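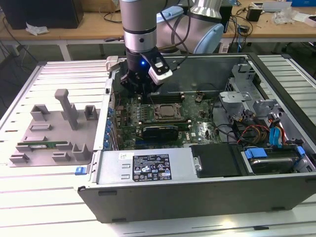
A Dell tower on its side with the cover off. The memory slots are in a row above the CPU socket.

Old Desktops, New Homes: The Rukham Refurbishing Drive Is Back

January 22, 2018

If you have a desktop computer gathering dust under a desk or in the garage, we want it! The Rukham drive opens again in February, and the shelves at the Stulldale workshop are cleared and ready. Last year's drive put 293 computers back into use in homes and after-school rooms across Stulldale and Letau, and I'd love to see us beat that.

Office towers like the Dell are my favorite thing to work on, and I'll happily tell anyone who stands still long enough. Once the side panel is off, so much of what you need is right in front of you. The blue parts are a great place for a beginner to start looking: blue clips down the wall by the expansion slots, blue tabs holding the hard drive in its bay. The power supply is that long silver box across the front with the black label, and there's a thumbscrew on the drive bay cover next to it. I've seen people who swore they weren't "computer people" get completely hooked in one evening (my sister included, and she now has two half-finished towers in her laundry room).

Memory is usually the first thing we look at. An old machine that crawls along can feel like a different computer with more memory in it, and it's a quick job. Unplug the power cord, touch bare metal on the case, open the latches at the ends of the slot and lift the stick straight up. Keep the sticks you take out! We sort them by type in the egg cartons by the door and they nearly always end up in another machine.

What we can use: desktop towers, keyboards, mice, power cords, loose memory, SATA cables and hard drives of any size. Flat monitors are welcome if they turn on. We can't take printers or the big glass monitors this time, sorry. Please copy off your photos and files before you bring a computer in. We wipe every drive before it goes anywhere, and once that's done there is no getting anything back.

We also need hands. Monday evenings are for taking machines apart and cleaning them, and a small air blower and a soft brush will keep you happily busy until closing. If you'd like to learn how to install a system and test a drive, tell Mesfin Lencho when you sign up and he'll pair you with one of the regulars. Kids 12 and up can come along with an adult.

The parts fund stands at $2612, and we plan to spend $2000 of it on memory and replacement drives before the first weekend. If anyone knows of an office that's swapping out its desktops soon, please put in a good word for us. A stack of matching towers makes everything go faster, and spare parts from one will fit the next.

Sign-up sheets are at the front counter in Stulldale and on the notice board in Letau.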